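Laundry Folding Table – Monthly Safety Check
Sowah Community Laundry, January 30, 2021
Checked by Samira Zein

Hi all, my notes from this morning. Two items need follow-up, the rest is fine by me.

1. Table surface – OK. I ran my hand over the whole top and found nothing that would snag a knit. I'd still like the corners looked at in February.

2. Cords and drawstrings – COMMENT. That long orange drawstring on the teal one is just the kind of thing that ends up wrapped around a dryer drum, so tie it before it goes anywhere near a machine! 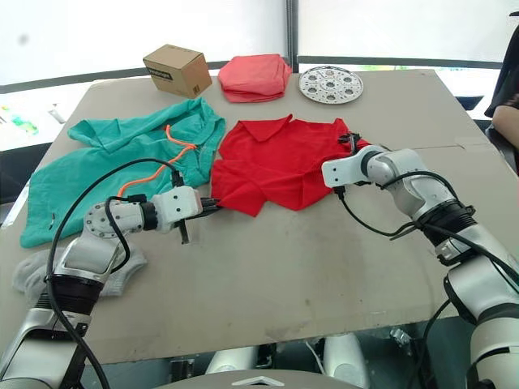 Do drawstrings have to come out before drying?
A loose knot at the ends is enough, as long as the cord can't slip out of the hood.

3. Back row – OK. Box, folded pink cloth and round metal plate all kept to the far edge, which leaves the front clear for shirts (my favorite setup so far).
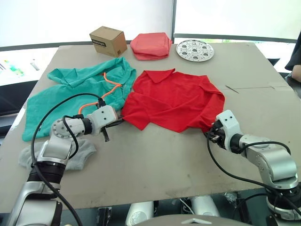 Item 3: red and teal garments in front, small things at the back.

4. Color sorting – FOLLOW UP. New reds get their own wash the first time, please. I know it's a pain with a small load.

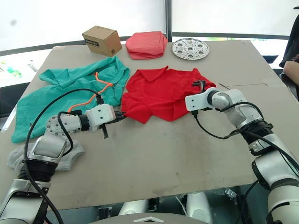
How full should a basket be before it's carried over?
Stop at the rim, and keep it under 14 pounds if you're taking the stairs.

5. Folding – OK. Collar first, then sides, then hem. I go easy on seams – a hard tug at the top edge can pop a stitch. 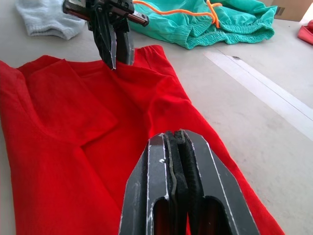

Jondero wrote back that seams should go on the follow-up list too, and would like them checked before folding starts.

Fair enough, added as 5b. Next check is in February.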